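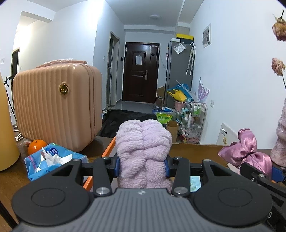

Budget thread for next year's gripper kit, for anyone else planning one. We run two hand-held grippers out of an apartment and I have to send Gunvor Blomqvist an equipment list by Saturday. 1/

Biggest line is spare finger pads. The blue ones are a wear item and I had them down as a one-time cost last year. This year they get their own row, 14 sets. 2/

Second is a third gripper. We need a spare so one person isn't waiting when a hinge gets stiff. Got quotes from Zindotar and Pravar. Pravar is cheaper per unit but bills for calibration separately. Zindotar includes it. With calibration in, Zindotar comes to $1,412 and Pravar comes to $91 more. 3/

Ask for the calibration price up front. Neither sales page lists it. 4/
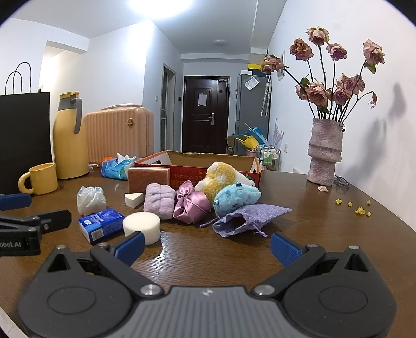

Then the objects. I'm keeping the budget small here. Sponges, a plush toy, a drawstring bag, a pack of wipes — most of it is stuff a household already has. Soft things are what we want more of, so I put in for a second set of plush and some towels. 5/

What I'm not buying: a dedicated table, a backdrop, fancy lights. The kitchen-type clutter is the point of working in a home. If you're quoting a project like ours, take the studio furniture out first and see what's left. 6/

Storage got missed last time too. Card space, a backup drive, and a padded case for carrying the grippers. Traltach does a case with cut foam. I asked for one that holds 3 units so we don't buy twice. 7/

Still open: lease or buy for the third unit. Kozłowski leases by the month, with a swap if one breaks. Buying wins if we keep going past November. If the work stops earlier, the lease wins. I've put both in the sheet and marked the lease as the fallback. 8/

If you've leased from a smaller shop, tell me what the return terms were like. Especially who pays for worn pads. 9/9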